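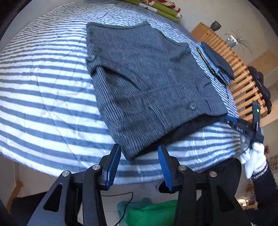 Short Fiction

The Edton Discrepancy

The Temow line leaves the reservoir at Clernmont through a 31-inch steel main and arrives at Edton with less water than it started with. All mains lose water. The utility allows for it in a column headed Unaccounted, and as long as the number in that column stays small, it is carried forward to the next month without comment.

In September the number was not small. The outlet meter and the inlet meter differed by 500 gallons a night, always between two and four in the morning, and by nothing the rest of the day. I was sent because I had calibrated both meters in the spring and my initials were on the tags.

I took a room above the hardware store in Edton. It had a bed, a desk and a window facing the valve house. I unpacked, put the logbook on the desk and went down to look at the inlet.

The inlet meter was a Kaplan turbine type with a mechanical register and a paper chart. I tested it against the portable unit at three flow rates. It read low by a fraction of one percent at the bottom of its range and was correct everywhere else. I changed the chart, replaced the pen and signed the new tag. The next morning I drove to the reservoir and did the same at the outlet, with the same result. Two good meters, then, and a quantity of water that had gone past one and not the other.

A leak does not keep hours. A hole in a pipe passes water at a rate set by its size and the pressure behind it, and the pressure on the Temow line rises at night as demand falls. A leak would have shown as a slow swell on the chart beginning at ten or so and fading by breakfast. What I had was a step: down at two, up at four, with corners you could have drawn with a square.

Someone was opening a valve. There are nine on the line and I walked to all of them. Eight were chained, with rust on the chains. The ninth was a blowoff at the low point, in a concrete box beside the county road, and it had no chain. The stem had been greased. The grease was the kind we issue, and the box had been swept.

Blowoffs are there to flush sediment. This one discharged into a ditch that ran along the road for some 300 feet and then under it, through a culvert, to a field. The field was shown on my map as the site of the old Temow pump station, removed when the new main was laid. I followed the ditch. Where the station had stood there was a slab with anchor bolts still in it, and beside the slab a stone basin, full to the rim and very clear.

I checked the drawings that evening. The basin was on the oldest sheet, labeled "seal." The first pumps had needed priming, and water had to be kept in the basin for it. A note in the margin said to open two hours nightly. I turned over every later sheet and could not find one that canceled the note. I called the reservoir and read it to the operator.

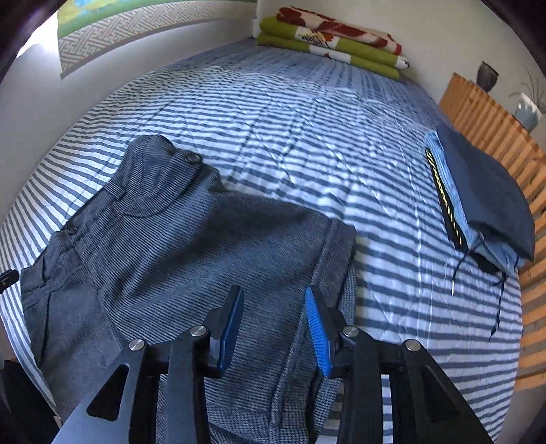 Yes, that was a standing order, the operator told me, and it was on the board in the control room with the others. It had been on the board when he started. The night man drove down, opened the blowoff at two, sat in the truck, and closed it at four. There was a line for it on the shift sheet. He asked me if there was a problem with the valve.

I said the valve was in good condition. I asked why it had only appeared in the figures this September, if it had been done every night for so long.

He was quiet a while – I could hear the outlet pumps behind him – and then he said the old meters had never been much good at low flow. The new ones would see it. He supposed that was the point of them.

I went out on Friday at half past one and parked on the shoulder, 200 yards up from the box. The truck came with its lights low. A man got out, knelt, and worked the stem open with a short wrench, a quarter turn at a time, the way the manual says to, so the line won't hammer. Then he got back in. I had meant to walk down and speak to him. I listened to the water go by in the ditch instead, and at four he closed the valve as slowly as he had opened it and drove back toward Clernmont.

The report form has a space for cause and a space for recommended action. Under cause I wrote: authorized discharge, priming basin, former Temow station, see sheet one. The other space I left until after breakfast. Then I wrote that the blowoff should be fitted with its own meter, Kaplan or equal, and the readings entered in a separate column, and I packed the portable unit and returned the key to the store.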